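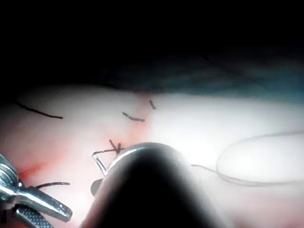
Subject: Re: [skills-bench] tail length on interrupted stitches

On Tuesday Facundo Salinas wrote:
> The Hunthorpe group keeps handing in pads with tails all over
> the place. Do we mark them down for it, or only for spacing
> and gaping? Also, do we have enough pads to last through June?

Facundo,

Mark spacing and closure first. Tails come second, but please write them down. A very short tail is hard to pick up at removal, and a long one gets caught in the next throw.
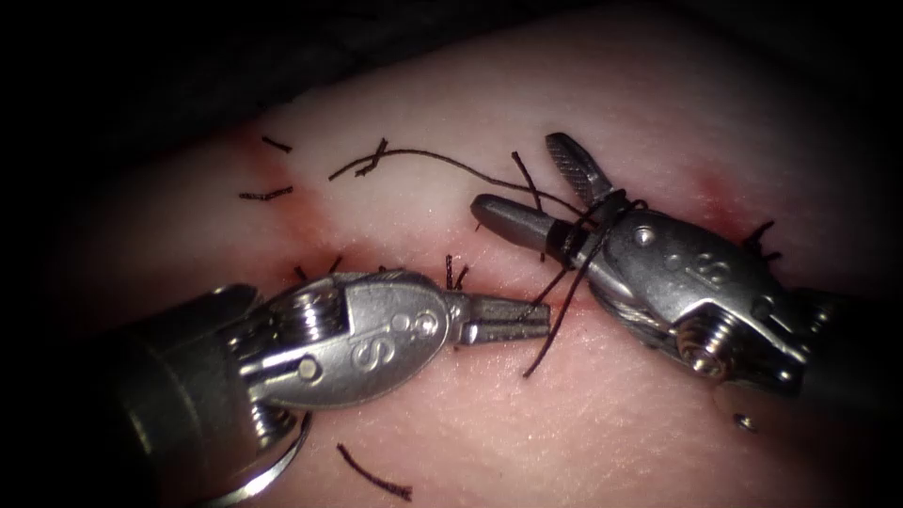

Closed seam with black interrupted stitches, both instruments over the pad.

Look at the seam before the knots. If the edges meet along the stitched part, that is most of the score. Red smudges on the pad don't count against anyone.
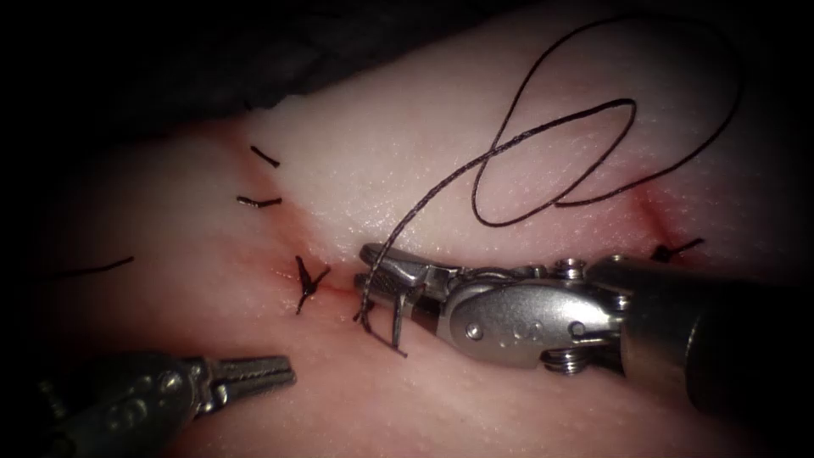
Tails of different lengths near the upper left. The central knot has short, splayed ends.

I would pass the central knot and put a note on the long tail toward the left edge. Sneha Mishra scores it the same way.

On supplies, we have 22 pads and 18 people signed up, so one each and four spare. Dardo Cisternas is ordering more suture from Hartono. Please don't start the new box until he has logged it.

Agustina

--
Contact the list owner: Áine McGrath | Back to top
Last updated: June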